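Workshop notebook, furnished room
02/04/2020

Picking up where the last entry ran out of page. The bed is back in, the chaise is back in, and I have finally stopped tripping over the rug samples (they've gone to the store cupboard, second shelf, if anyone wants them). I spent most of the morning on bedding and most of the afternoon wishing I'd started with the chaise, so this will be mainly bedding.

First the sheet. I swapped the old one for the Plakwood flat sheet, which has been through the wash three times now and is much nicer for it. When it came out of the packet it was so stiff it stood up by itself along the folds and slid about on the mattress like greaseproof paper. Now it lies down properly. I still can't get it dead smooth and I've decided I don't care, a bed that someone sleeps in has soft wrinkles and so does ours. I did the corners the hospital way at the head end and just let it hang along the side. Somebody asked last month whether we should go over to fitted sheets. My vote is still no! The elastic on the last pair went in a matter of weeks and then you have a fitted sheet that doesn't fit, and a fight every time you fold it.

Duvet next. The cover is the big white Gotano one, and I'd forgotten what a beast it is to get on single-handed. I did it inside out: hands in the far corners, grab the duvet through the cloth, shake, swear, shake again. The first go left one corner completely empty and a great lump of filling down by the buttons, so off it came and I started over. The second go was better. For anyone doing this after me, tie the inside tapes BEFORE you shake it, they are there for a reason and I ignored them. Two of the tapes are coming loose at the stitching and want a few minutes with a needle. I've put a safety pin in the worse one for the moment, so mind your fingers.

Weights, as I'd promised to write these down somewhere sensible. Pillowcase 167 g, dry, on the kitchen scales. The smaller black cloth came out at 214 g, which surprised me, I'd have guessed it was lighter than the pillowcase. It's a dense weave though and it drinks up water, so it takes an age on the airer. I didn't weigh the duvet. The scales are not up to it and I couldn't be bothered to do the standing-on-the-bathroom-scales trick.

White things on the bed get handled corner first and the black things bunch up however they like, that's been the pattern all day.

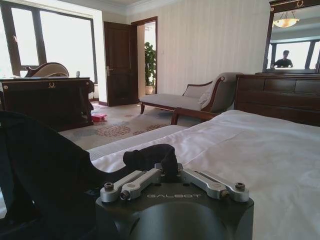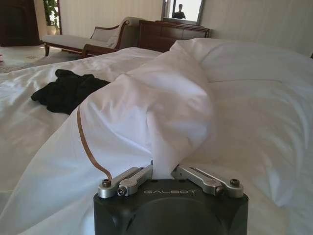
Then there's the question of how to fold the duvet back for the start of each go. I've been through a few ways. Folding it in thirds towards the foot looks lovely, very hotel, but it's so thick that it springs open again while you're walking round to the other side. Folding it in half is quicker and stays put. Just heaping it is quickest of all, obviously, and gives you a different heap each time, which may be what we want some days and not others. I've gone with the half fold as the standard and written it on the card by the door. If you use the heap, say so in the log please, as last time we had a whole page of notes with no start position on it and I had to throw the lot out.

Black cloth on white sheet is a pain for fluff, by the way. I went over the sheet with the lint roller 11 times (yes, I kept a tally, I was cross) and there were still bits. Two things would help: wash the blacks on their own, and don't leave them lying on the bed over lunch. I've started a separate bag for them, hung on the back of the door.

The chaise. I do love it, daft as it is in a room that size. The grey upholstery had a tide mark on the seat from when a mug went over in November, and I had a go at it with the Clirnuten fabric foam. Sprayed it on, left it the time it says on the tin, dabbed it off with a damp flannel. It has faded the mark a good deal and there's a slightly cleaner patch in its place, so now of course the rest of the seat looks grubby and I'll have to do all of it. The wood only got a dry duster. One of the legs has a bit of a wobble when you sit down at the low end, I suspect the floor before I suspect the leg, but I'll slip a bit of card under and see. The cushion is staying up at the raised end. It kept ending up on the bed and then getting logged as bedding.

Floor swept, bin emptied, window open for an hour to get rid of the foam smell, which is lemon supposedly.

Still to do:
Sew the two tapes on the duvet cover.
Order another sheet the same as this one so there's always one dry. The Hsu catalogue has them cheaper than last time, but check the width, theirs run narrow.
Rest of the chaise seat.
Lint roller refills, we're on the last one.
Find out who has the good scissors.

I've left the bed made with the duvet folded in half and the spare pillowcase on the airer. It'll want turning before you go home if you're last out.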